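Visit report: Nutolari housewares works, storage and tableware section
2021-12-23

The Nutolari site consists of two sheds and a yard. The larger shed takes in timber and turns out kitchen storage: dish racks, mug trees, peg rails and a few bread boards. The smaller one handles bought-in goods, which arrive from Deneo (ceramics) and Trurkitz (pans and lids) and are packed into sets. Our interest was in the storage line, as we are considering replacing the racks in the two teaching kitchens before May.

Visitors sign in at the yard office and are given ear protection. The tour starts at the timber store, where boards stand on edge with spacers between them. Moisture content is checked on arrival and again after a fortnight indoors. Anything outside the works' limits goes back on the stack. The reject pile was fairly large on the day, and we were told that a change of supplier in the autumn was to blame.

Dowels are bought in long lengths and cut on site. The saw is an old one with a new guard and a stop that can be set by hand. After cutting, the ends are rounded on a belt. This is the slowest operation in the shed, and the works has looked at buying pegs with the ends already finished. The price was acceptable but the diameter varied too much for the drilling jig, and a loose peg in a rack base will not stay glued through repeated washing.

The drilling jig takes a base strip up to 56 cm long. Holes are bored in one pass, with the spacing set by a steel template. There are separate templates for side plates and dinner plates. We asked for a wider spacing to suit deep bowls. It can be done — the template would be charged once, and the minimum order is 2,000 pieces. That rules it out for us unless another buyer wants the same pattern.

Glue-up is by hand. The bases are left in clamps overnight, then sanded and oiled. Two coats are applied as standard. A lacquered finish is offered, but the foreman advised against it for racks, where the pegs are knocked by plates and the lacquer chips at the tips. Oil can be renewed by the user with a cloth.

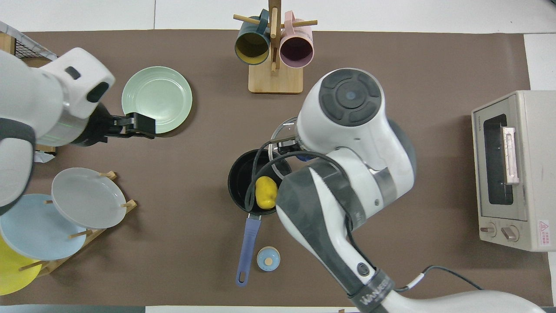
Storage pieces should be judged with crockery on them, and we spent longer on this than on any other part of the visit. An empty rack says little about how it will behave when it is loaded unevenly. The vertical dowels have to hold a plate near enough upright that it can be lifted out without disturbing its neighbour. With the grey, light blue and yellow plates standing on edge in the wooden rack, the pegs still project between them, so there is something to guide each plate as it goes back. The mug tree has a different problem, which is balance. It has a square base, and one mug hung to the left and one to the right is the easy case. Our own trees are usually loaded on one side only, by whoever is nearest, and a wider or heavier base would be preferable.

The peg angle on mug trees was raised by another visitor. Too shallow and the mug slides off when the tree is moved; too steep and a small handle binds. Nutolari uses a single angle for all sizes. We would have liked to try it with the thick-handled mugs from our canteen, and have asked for a sample tree.

Pans and lids were covered briefly. The works does not make a lid holder at present. Glass lids with metal rims are awkward in any plate rack, as the knob takes up the space of the next slot, and a separate holder from Mirzaei was mentioned as the nearest thing on the market. Long-handled saucepans are assumed to be hung or kept in a cupboard.

Packing is done in the smaller shed. Racks go out flat in board sleeves, mug trees assembled in cartons. Output is nearly 3,000 pieces a month across all lines, with the racks making up the larger share. Breakages in the mixed sets are almost all ceramic and occur at the corners of the carton. A thicker corner piece is on trial.

Points to follow up:

- Written price for racks in the standard dinner-plate spacing, oiled, delivered.
- Sample mug tree, and whether a heavier base can be supplied.
- Whether single replacement pegs are sold. The answer on the day was unclear.
- Lead time, quoted verbally as 5 weeks.

Parking is in the yard and is tight for anything longer than a van. The canteen closes at two.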